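Second Progress Report to the Keltmont Fund
Etberg Community Seed Library and Tool Loan

Grant period: spring through June

The Fund asked in its last letter for a report that was "shorter on hopes and longer on events." We have done our best. Hopes have been confined to the final section, where they can be skipped.

When we last wrote, the seed library was a filing cabinet in the hallway of the Krawczyk Building and the tool loan was a shed with a padlock to which there was one key. Both have moved on. The cabinet is now two cabinets, and there is a second key.
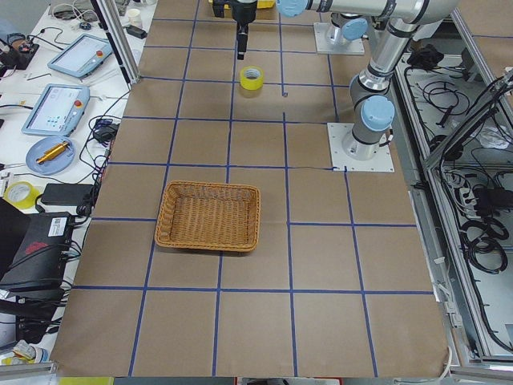
Submitted by the program coordinator, Etberg Seed Library
Filed under: Reports to Funders / Spring
Reading time: one cup of coffee

Seeds first. At the end of the period we held 73 varieties, most of them vegetables, with a strong and unplanned showing in squash. People in Etberg who save seed save squash. We put up a notice in April asking for carrots, leeks and anything in the onion family, and received four more kinds of squash and a very polite note. The leeks arrived in May from a gardener on the Cirport road, labeled in pencil and correctly dried, and we were so pleased that we gave them their own drawer.

We lent out 600 packets. Your application form calls these "units of distribution," and we have used that phrase in the spreadsheet, but at the counter they are still packets. The terms are as before: take what you will plant, and bring some back in the fall if the crop allows. We won't know the return rate until October at the earliest. The original application promised a return figure for this report. That was written in January by someone (me) who had forgotten when beans are ready.

Germination testing took more of the spring than the plan allowed. We tested donated lots on damp paper towels on top of the office refrigerator, 20 seeds to a towel. The tomatoes did well. The parsnips, which everyone warned us about, did what everyone said they would, and we have stopped accepting parsnip seed more than a year old. One lot marked "sweet pepper" came up with great vigor as something else. We have grown two of the seedlings on to find out what, and will report. 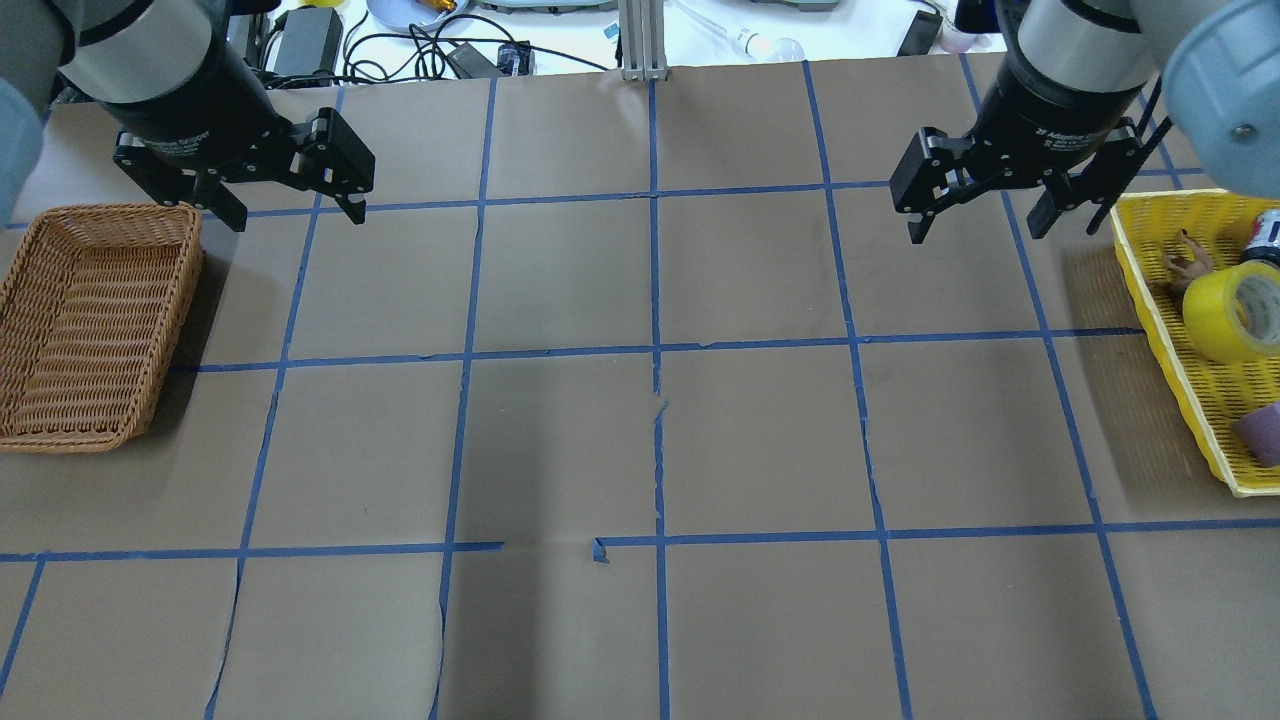

The labels remain the weak point. Donors are asked for the variety, the year and where it was grown. What we tend to get is "Grandma's," "the good ones," and in one case a phone number with a digit missing. We now keep a stack of cards at the counter and fill them in with the donor standing there. It is slower, and the line on Saturday mornings can reach the stairs, but the cards are legible and the good ones now have a year attached.

On to the tools. The shed has 54 borrowers on its books, which is more than the shed can comfortably serve in the week the ground thaws and far more than it needs in the other weeks. Everybody wants the broadfork on the same day. We bought a second broadfork out of the equipment line, as agreed, and now everybody wants both. The wheel hoe, which I argued for at some length in the application, has gone out twice. I still believe in it.

Losses were light. A hand trowel has not come back and we are not pursuing it. A spade came back with a better handle than it left with, and a loan slip thanking us for the use of it. The late fee, which you questioned, has been dropped. In the first month it brought in less than it cost us to print the notices.

Spending is close to the plan, with two departures. The cabinet cost more than budgeted because the cheap one would not fit through the hallway door, a fact we learned in the hallway. Against that, the packet envelopes came in well under, once we stopped ordering the kind with a window. We ask permission to move the difference into the printing line. The printing line is mostly toner. The full accounts are in the attached sheet, and this time the columns add up in both directions.

Three workshops were promised and two were held. The seed-cleaning evening filled up within a day and ran late. The pruning morning was rained out, moved, and rained on again, at which point we held it indoors with a branch. The third, on keeping a garden notebook, had to be put off when the Krawczyk Building lost its heat, and we would like to run it in the fall, when people have something to write down.

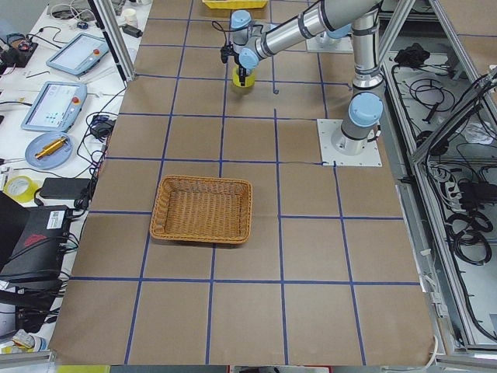 The landlord has offered us the use of the ground-floor room through next winter on the same terms as the hallway. We would like to accept. It is dry, it has a door that locks, and visitors could sort through the drawers without having to stand aside each time someone goes up to the dentist. The only objection raised so far is the light, which is poor after four in the afternoon, and a lamp is already in the budget under "sundries."

The hopes, then. We would like onion seed. We would like a return rate we are not embarrassed to print. We would like to lend the wheel hoe a third time. We also plan to ask the school on the Cirport road whether it would grow out some of the rarer beans for us over the summer, far enough from other gardens to keep them true, and we have a draft letter ready to go once the Fund confirms that seed for the school can come out of the existing grant.

Please let us know about the printing line before the end of June. The toner light is already on.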